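Print this page | E-mail this page

Armed Groups and Civilians, Unit 2
Notes to go with lecture 5: Local ceasefires
Biljana Ionescu

These are my own lecture notes tidied up a bit, so they follow what I said in the room more or less in order (minus the ten minutes we lost to the projector). If you missed the lecture, read these first and then the Kalogeropoulos chapter, which is long but very readable once you get past the opening section on definitions. If you were there, you'll notice I've put the Pirkden case before the Ustuna one this time. Several of you asked for that and you were right!

What I mean by a local ceasefire

A local ceasefire covers one place. It might be a town, a valley, a stretch of road, a single crossing point. It's agreed by the people who do the fighting there, or by people who can lean on them, and it may have nothing at all to do with whatever is going on in the capital or at the big peace talks abroad. Plenty of them are never written down. Some last an afternoon so that bodies can be collected, and some run for years and end up looking a lot like ordinary local government.

I'd like you to keep three words apart in your essays, because last year's scripts mixed them up all over the place. A truce is a stop in the shooting, usually short. A ceasefire is a stop with terms attached. A surrender is when one side gives up the place, whatever the paper calls it. The third one matters a lot, and I'll come back to it, because a good many deals announced to the world as ceasefires were surrenders by people who had run out of food.

Who talks to whom

We tend to picture two commanders at a table. In the cases we look at it's nearly always somebody else who does the early work: a doctor, a priest or imam, a grain trader, a retired headteacher who taught half the men on both sides. They have telephone numbers. They can cross a line without being shot, or at least they've done it before and come back, and that gives them a standing that an outside envoy can't buy.

It's dangerous work and I don't want us to be sentimental about it. Go-betweens get accused of spying by both sides, and traders often have money riding on a road being open. Does that make them worse mediators? I threw this out in the lecture and the room split nicely. My own view is that a trader with a stake in the road has every reason to keep the thing going, and I'd sooner have him than a stranger with a very good briefing folder. But have a think about who doesn't get asked. Women who'd kept whole streets fed in Pirkden were not at a single one of the meetings, and the terms show it.

Case one: Pirkden

Pirkden is a market town in the Romelov hills, cut off by a militia that held the only decent road. The siege lasted 240 days. The first attempt at a deal was over wounded people and covered 60 of them, who were to be let out in exchange for fuel going the other way. It very nearly collapsed over the list. Each side suspected the other of slipping fighters onto it, and the go-betweens spent far longer arguing about names than they ever did about the fuel.

What I find interesting is what came next. The same people used the same phone numbers to agree that the mill could run. Then that children could go to the lower school. Then that nobody would fire at the reservoir. There was no grand plan. Each bit was small enough that a local commander could say yes without asking permission from further up, and by the time further up took notice the arrangement was doing everyone too much good to break.

Well, nearly everyone. The young men who lived off the checkpoint lost their income when the road reopened, and it was they who started the shooting again the following June. Please don't leave this out when you write about Pirkden. I get a lot of essays that stop at the reservoir.

Case two: Ustuna

Ustuna is the unhappy one. It was a river port with a mixed population and a garrison that was badly outnumbered, and the deal there was drawn up in a single night. On paper it looks far better than anything in Pirkden: there's a preamble, a timetable, promises about property, a hotline between the two headquarters. The garrison left in the morning. Over the next few days 165 civilians were detained at the ferry landing, and most of their families have never been told what became of them.

So what was missing? I'd point you to two things. Once the garrison had gone there was nobody left in Ustuna who could make the other side pay for breaking its word. And the clause about civilians said that they would be "treated according to the rules", without saying whose rules, or who would be watching. You can put almost anything inside a sentence like that.

Do read the witness statements in the Kalogeropoulos appendix, but in your own time and not late at night. A few of them are very hard going. You can answer any of the essay questions without them, and no marks depend on it.
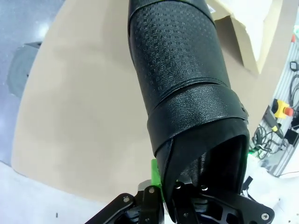
Do local ceasefires help or hurt the bigger peace?

There are two camps here and I'll be fair to both, although you'll guess where I stand.

The first camp says local deals are the bricks that a national peace gets built out of. People get used to dealing with each other, shops open, commanders find that quiet suits them. The second camp says they simply free up troops. If I've stopped fighting you in the north I can move my men to the south, and the people in the south get it twice as hard. Both of these happen, sometimes in the same month, and Romelov is a good place to see it: the quiet around Pirkden was paid for, in part, by the villages downriver.

My advice is to ask, every time, where the guns went. It's a very plain question and it will get you further than a page of theory.

A word about sources

Most of what we know about these deals comes from people who took part, and they remember their own part as rather large (so would I). Military diaries are patchy. Newspapers in the capital barely mentioned either town until something dreadful had happened. When two accounts disagree, say so in your essay and tell me which you lean towards and why. I'd much prefer an honest muddle to a smooth story that has quietly dropped the awkward witness.

For the seminar

Read the Kalogeropoulos chapter and one other thing from the list. Bring the text of the Ustuna agreement, printed if you can, and a pencil. We'll be going through it clause by clause and rewriting the worst ones in pairs. Essay plans should reach me by 21/04/2026, one side of paper, and bullet points are fine.

Contact the department office | Copyright Biljana Ionescu | Back to top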